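Assistance Fanside — Suivi de ticket
Objet : repassage vapeur, gouttes et taches brunes sur tissus satinés
Produit : centrale vapeur Mostska, cuve séparée
Statut : résolu
Ouvert le 26/6/21

Message initial du client

Bonjour,
J'ai cette centrale depuis le mois de mars et elle a bien marché au début. Depuis deux semaines, la semelle lâche des gouttes au démarrage, surtout si je repasse à basse température. Sur le coton je m'en accommode, ça sèche tout seul. Sur les tissus brillants, par contre, il reste des auréoles, et hier une trace brune sur une doublure claire. J'utilise l'eau du robinet. Le voyant d'entretien ne s'est jamais allumé. J'ai déjà vidé la cuve et laissé l'appareil ouvert toute une nuit, sans changement.

Réponse du support, niveau 1

Bonjour,
Merci pour ces précisions. Pouvez-vous nous indiquer :
- la dureté de l'eau chez vous (elle figure en général sur la facture ou sur le site de votre distributeur) ;
- la position du thermostat quand les gouttes apparaissent ;
- si vous avez ajouté un produit dans la cuve, parfumé ou anticalcaire ;
- le type de housse et de surface que vous utilisez.

Réponse du client

Dureté : 47 degrés français d'après la mairie, donc très calcaire. Thermostat sur un point. J'ai mis une fois de l'eau parfumée Taltton, un bouchon, il y a un mois environ. Pas de planche, je repasse à plat sur une surface rembourrée avec une nappe par-dessus.
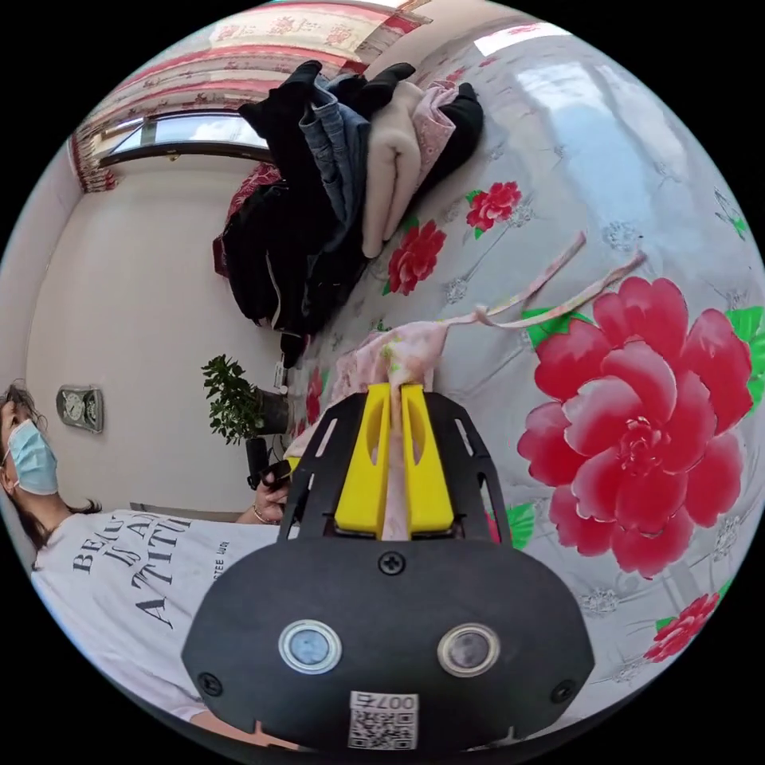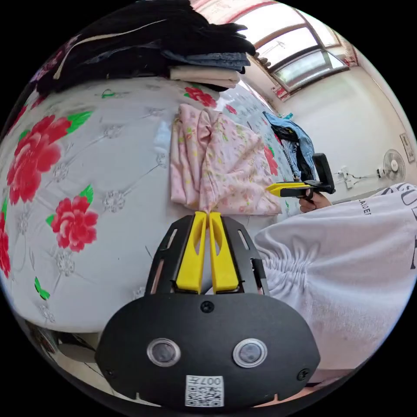

Réponse du support, niveau 1

Merci. À un point, la semelle n'est pas assez chaude pour transformer toute la vapeur, et une partie de l'eau ressort sous forme de gouttes. C'est le comportement normal de ce modèle : la vapeur n'est prévue qu'à partir de deux points. Pour les satins et les doublures, repassez à sec, sur l'envers, avec une pattemouille.
La trace brune est un autre problème. Avec une eau aussi dure, le calcaire se dépose dans la chaudière, et l'eau parfumée laisse un résidu qui brunit en chauffant. Le voyant compte les heures de chauffe et ne mesure pas le dépôt.

Nous vous proposons un rinçage complet :
1. Débranchez l'appareil et laissez-le refroidir au moins 4 heures.
2. Posez-le au bord de l'évier et dévissez le bouchon de vidange, sous la base.
3. Videz, puis versez un demi-litre d'eau déminéralisée par l'orifice.
4. Secouez doucement, videz, recommencez jusqu'à ce que l'eau sorte claire.
5. Revissez, remplissez avec moitié eau du robinet, moitié eau déminéralisée, et faites sortir la vapeur sur un vieux chiffon pendant quelques minutes.
N'employez pas de vinaigre, il attaque le joint du bouchon.

Réponse du client

Premier essai : impossible de dévisser le bouchon. La fente commence à s'abîmer. J'ai arrêté avant de la détruire complètement.

Réponse du support, niveau 2

Ticket repris. Le bouchon est sans doute collé par le calcaire. Appareil froid et débranché, posez dessus un linge imbibé d'eau tiède pendant une demi-heure, puis utilisez une pièce de monnaie épaisse — pas de tournevis. Si la fente est trop marquée, nous envoyons un bouchon neuf avec son joint, référence Zakharchenko 14.

Réponse du client

Le bouchon est venu au deuxième essai. Il est sorti beaucoup d'écailles blanches et une eau couleur thé. J'ai fait quatre rinçages, le dernier était clair. Plus de gouttes à deux points, rien sur le chiffon. Je veux bien le bouchon neuf, l'ancien ne tiendra pas longtemps.

Note interne
Bouchon et joint expédiés sous garantie. Ajouter l'eau parfumée à la liste des questions du premier message. La notice dit « eau du robinet acceptée » sans limite de dureté — signalé à la rédaction.

Ticket clos.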